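Booth 1072 was our first one with a proper corner, and I spent most of the night before it opened kneeling on a hotel bathmat with a hair dryer, trying to get the creases out of a tablecloth. I've gotten better at this since then! What follows is the stuff I do at home, in the kitchen and the garage, in the weeks before a trade show, so that the show itself is mostly standing around and talking to people (the fun part, if you ask me).

## Tablecloths and drapes

Wash them as soon as you get home, not the week before the next show. Coffee that has sat in a storage bin since December is a different animal from coffee that was spilled on the last afternoon. I use cold water and a squirt of dish soap rubbed in with my thumb, then I let it sit while I unload the rest of the car, and then it goes in on the gentle cycle.

Don't fold them. Roll them around a cardboard tube from the fabric store, face side out, and slip an old pillowcase over the whole business. If you absolutely have to fold, put a bath towel inside each fold so the crease stays soft. And if you find a crease on setup day anyway, mist it with water from a spray bottle, pull the cloth snug over the table edge, clip it underneath, and go have a sandwich. Most of it will be gone when you get back.

Natália Meireles, who had the booth across from ours at the Serrano Home and Gift Fair two years running, clips hers with the wide binder clips from the office aisle. I used to use safety pins and I have the scars to show for it.

## Banner stands

The roll-up kind hate two things, dust and being let go of. Before you roll one up, wipe the back of the banner with a dry microfiber cloth, top to bottom, and then wipe the front. Any grit that goes into the base gets ground into the print the next time you pull it up. Then walk it down slowly with both hands. If it starts to wander to one side, pull it back up a foot and start over, and don't try to muscle it straight.

For fingerprints on the front, a cloth barely damp with plain water does nicely. I've seen people go at a banner with glass cleaner and take the shine off in a big sad oval right at eye level.

The feet on our old Ristent stand kept swinging out in the bag and poking holes in things, so now they get a loop of elastic from the sewing drawer. A hair tie works too.

## Counters and stone tops

We sell serving boards and cheese slabs, so I have strong feelings about stone, but the same goes for anybody who brings a polished countertop sample or has a marble piece on the front of the booth where people lean on it and set their lemonade down.

Keep vinegar, lemon, and the bathroom spray far away from marble. All of those will etch it, and an etch mark is a dull spot in the surface itself that no amount of scrubbing will lift (scrubbing makes it worse, if anything). A drop of mild dish soap in a bowl of warm water is what you want, with a soft sponge, in long easy passes. Then go over it again with clean water, and dry it with a towel right away so you don't get rings. Skip the scratchy side of a two-sided sponge entirely. I keep a sponge that has never met a frying pan in the booth kit in its own zip bag, with STONE written on the bag in marker, and woe to the helper who does the coffee mugs with it.

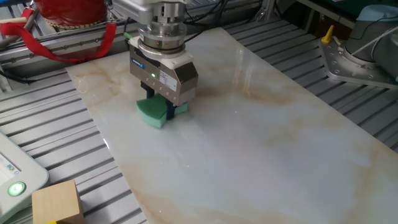 *Soft sponge, light pressure, and never anything with lemon in it on marble.*

For a spill that has soaked in, make a paste of baking soda and water, as thick as peanut butter, spread it on the spot, cover it with plastic wrap, and leave it overnight. Wipe it off in the morning with a damp cloth. Sometimes it takes a second night. Try it on the underside or a back corner first, please, especially if the slab belongs to your supplier and has to go home in the same state it came in.

When you move a slab, carry it on its edge, like a window, and never flat like a tray. Stand it on folded towels in the car and strap it so it can't tip.

## Brochures and paper

Paper drinks up damp air. If your garage is anything like ours, store the boxes indoors, on a shelf, with something flat and heavy on top of any open box. I have a cookie sheet and a can of paint doing that job right now. Curled brochures can be talked back into shape by bending the stack gently the other way and leaving it under a cutting board overnight.

Bring half of what you think you need and keep the other half in the car. A counter buried in paper looks tired by lunchtime, and people are shy about taking the last few of a neat pile, so tidy the pile but don't make it too perfect!

## The kitchen-drawer kit

Mine lives in a Huleck tackle box I bought at a yard sale, and it goes to every show. Inside you'll find:

- white cotton thread and a needle, already threaded
- binder clips, all the big ones
- a lint roller
- painter's tape, for marking where the rug goes
- zip ties and little snips to cut them
- baby wipes (for hands and shoes, keep them off the stone)
- 4 spare batteries for the lamp
- a black marker and a silver one
- throat lozenges

The silver marker is for scratches on metal frames. A black one hides scuffs on the plastic trim, and you'd be surprised how much better the whole booth looks after five minutes of coloring in.

## Carpet and floor tiles

Foam tiles come up dirty around the edges, where everybody steps on. Lay them on the driveway and go over them with a stiff brush and soapy water, then lean them against the fence until they're dry all the way through. Stack them damp and they'll smell like a gym bag by spring. I number the backs with chalk so the clean-looking ones go in front next time and the tired ones slide under the table.

For rental carpet, a strip of packing tape wrapped sticky side out around your hand picks up glitter. We were next to a party supply company at the Gruselen Hall last season, so I've had practice.

## Packing up

Pack in the order you'll want to unpack, with the tablecloths on top, the counter things next, and the samples at the bottom. Tape a list inside the lid of each bin and cross things off as they go in. If something broke or ran out, write it on that same list while you're still cross about it, and when you open the lid next time, there's your shopping list.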